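The Plukusden Gauge

The water level at Plukusden was read every 600 seconds by a float gauge and once a day by Edgars Juška. The two figures were entered in adjacent columns. On the first of October they differed by 5 millimeters. Juška cleaned the float and made a note.

On the second they differed by 5 millimeters again. He packed the spare float for shipment to Jadard.
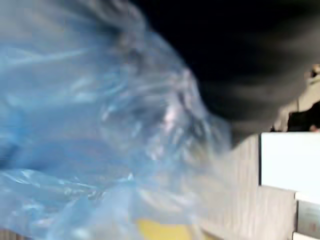

Blue plastic, folds.

Arsen Marchuk answered from Jadard four days later. The spare was within tolerance. He asked whether the staff board had moved. Juška replied that the board was bolted to the pier, and the pier had stood since his father read it.

"Then check the pier," Marchuk wrote.
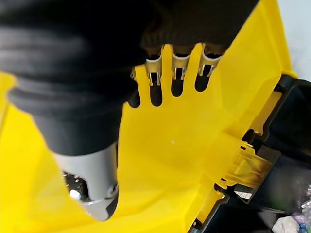 Juška carried the level up to benchmark 2364, in the churchyard wall, and ran the line down to the river and back. The loop closed to within a millimeter. The pier had settled by 5. He repeated the run the next morning with the same result.

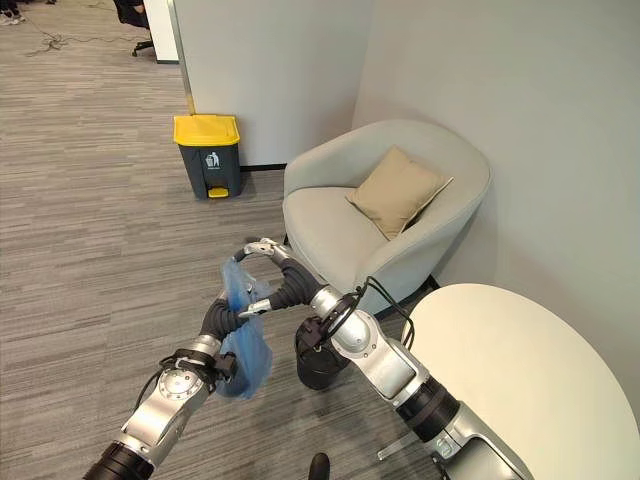 The blue bag, held at the top.

He drafted a correction and looked for a date to apply it from. The pier could have gone down in one night or over thirty years – the columns agreed until they did not, and his father's notebooks gave whole centimeters only. Marchuk needed a date for the form.
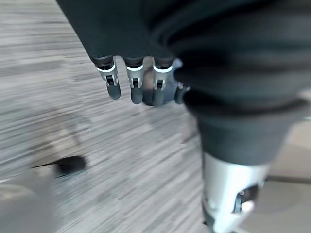 Four fingers, pointing down.

Juška wrote in the first of October. Under "cause" he entered "settlement, gradual," read it against the date, and left both. Then he went down and took the noon reading.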